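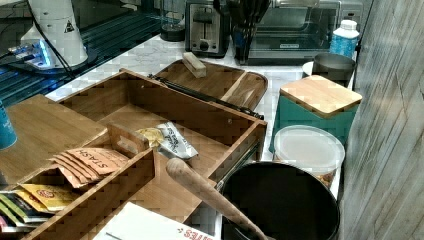 Anika Whitlock reckons the drift was in the wrist all along, and that I should stop blaming the camera mount until I've put a wrench on the flange bolts. Fair enough! She left that on the whiteboard and I did it first thing.

October, morning. Santhorpe kitchen cell, Kunus arm, Monti gripper.

She was right about the bolts, or half right. Two of them turned with hardly any effort. Backed all of them out, wiped the mating faces, put them back in a cross pattern and marked each head with paint pen so we can see at a glance if one walks. The dowel pin was fine. While I was in there I found a fine gray paste in the counterbore, probably aluminum dust and old grease, so please clean that pocket whenever the gripper comes off.

Then the finger pads. The old ones had gone shiny at the tips and the left one had a small lip where it was peeling. I cut new ones from the softer silicone sheet (the roll in the second drawer, not the stiff stuff) and glued them with the jig. The jig is great, by the way, Wendelin. Pads line up every time and I don't have to squint at them. Clamped for 75 minutes, which was long enough to redo the cable strain relief at the elbow and eat a sandwich.

Gripper force: had been sitting at 5 newtons for thin items. With the new pads I brought it down to 2 and the tea packets still hold, and the corners don't crumple. Very happy with this. The STASH ones stand fanned over each other in the bamboo organizer, so the fingers have to come down on one top edge without dragging its neighbor along, and the softer silicone makes a real difference there. I'd still leave the higher setting for the canister with the bamboo lid.

Hand-eye calibration next, from scratch, with the new flange seating. The first solve was bad. I'd left the old tool length in the config (my fault entirely) and everything came out shifted toward the pot. Fixed the number, ran it again, and the residual dropped nicely. One thing to watch: the white marble pattern on the countertop confuses the table-plane fit when the overhead lights are on full. I dimmed them and the fit settled down. Wendelin, can we put the light level in the startup checklist?

Collision boxes: I redrew the keep-out zone over the big black pot, with extra room for anything sticking up past the rim. The rolling pin handle resting on it is just the kind of thing the planner used to treat as free air. The organizer walls got their own boxes too. It now approaches the compartments from straight overhead, slower than before but so much calmer to stand next to.

Soak run, mid-afternoon: 300 cycles of approach, close, open, retract, with nothing in the fingers. No faults. Elbow joint warm to the hand at the end but no worse than usual. Paint marks on the bolts all still lined up. I did hear a faint tick from the base when it swings left, and I couldn't make it happen on purpose with the cover off.

Still open:
Tick in the base. Anika, would you listen to it?
Spare pads, enough cut for one more change.
Ask Nirilside whether the longer fingertips fit this gripper body.
Copy the new calibration to the backup drive before anyone touches the flange again.

Wendelin Hubmann has the cell tomorrow. The old calibration is still in the folder, renamed, so don't load it by accident.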